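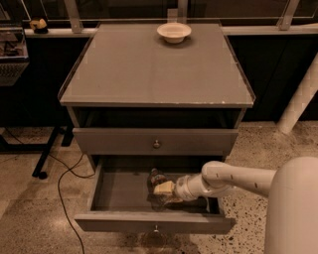

Home Explore Notifications Lists Profile

Tiziana Gatti
Nov 2, 2023

Spent most of today teaching the arm to work with a nightstand drawer. Writing up my notes as a thread while I still remember them. Most of this is about how we give demonstrations and what I'd do differently.

14 replies 31 reposts 208 likes

The task: pull the lower drawer open, deal with what's inside, push it shut. The cream block is the thing we care about. The dark crinkly item in there with it is just something that gets in the way. The bowl on top isn't part of the task and should stay where it is.

We have two ways to show the robot what to do. One is by hand. You put the arm in its loose mode, take hold of it near the gripper and walk it through the motion. The other is by remote control, where you stand off to one side with a controller and drive it.

By hand is faster to learn. A new person can give a usable demonstration in their first hour. The problem is that your own body ends up in the robot's camera. It learns from pictures that have your sleeve in them, and later there's no sleeve.

Remote is cleaner for the pictures but harder on the person. You lose the feel of the drawer. With your hands on the arm, you know right away when the front is binding on one side. With our controller you find out when the whole nightstand moves.

6 replies 9 reposts 97 likes

So the plan was to do the first few by hand to find a good path, then record the real set by remote. I'd recommend that order to anyone starting out. I tried it the other way around in May and wasted a lot of time hunting for an approach angle with the sticks.

The path we settled on comes in from the robot's right-hand side of the drawer, over the right end of the drawer front, with the bend in the middle of the arm kept high and the gripper pointing down and in. Coming straight over the front looked simpler on paper. It put the wrist too close to the edge of the top every time.

Recorded 16 demonstrations by remote. Kept 11. The ones I threw out were mostly my fault: long pauses in the middle while I decided what to do next. The robot will copy a pause if you leave enough of them in.

8 replies 12 reposts 134 likes

On pauses. Adelino Figueiredo has a rule that if you have to stop and think, you stop the recording too and start over. I used to argue with him about it because it feels wasteful. I don't anymore. Trimming pauses out afterward leaves little jumps in the motion and takes longer than doing the demonstration again.

The pull on the lower drawer is small. It's a tiny ring, and a gripper doesn't have fingernails. We spent more time on getting hold of that than on everything inside the drawer put together. If you get to choose your furniture, choose a bigger handle for the first week and work down.

Picking up the block is easy when it lies flat on the drawer floor. It's harder when it ends up on or against the dark package, because the package gives a little and the block tips. I gave demonstrations for both on purpose. If you only show the tidy case, the tidy case is all you get.

Also, move things between demonstrations. Not by much. I shift the block a little, turn it, swap which side the package is on. The nightstand I leave alone until the basic version works, then I shift that too.

3 replies 7 reposts 76 likes

Someone asked about the controller. It's a Stuvano, the older model, with the dead zone turned down. I've tried the Flemeck one as well and the grip is more comfortable, but its trigger is all or nothing and I want to be able to close on something slowly.

Someone else asked if the drawer is lit specially. No. It's ordinary room light. The arm throws a faint shadow on the floor below the drawer front and I leave it, so the demonstrations have it in them too.

Two things I'd change. First, I'd write down the start position of the arm and return to it before each recording. I did it by eye and it drifted as the day went on. Second, I'd take more breaks. The demonstrations from the last hour are visibly jerkier than the early ones.

5 replies 4 reposts 88 likes

Next up is the closing part, which I've been recording separately. People shove a drawer shut with whatever is nearest, a hip or a knee. The arm has to let go, back off, and come around to the front panel. I'll probably show that one by hand for longer before I pick up the controller.

I'm presenting the longer version of this at the Sirstead meetup, including the bad recordings. Yüksel has the sign-up list if you want a seat.

11 replies 10 reposts 119 likes

Show more replies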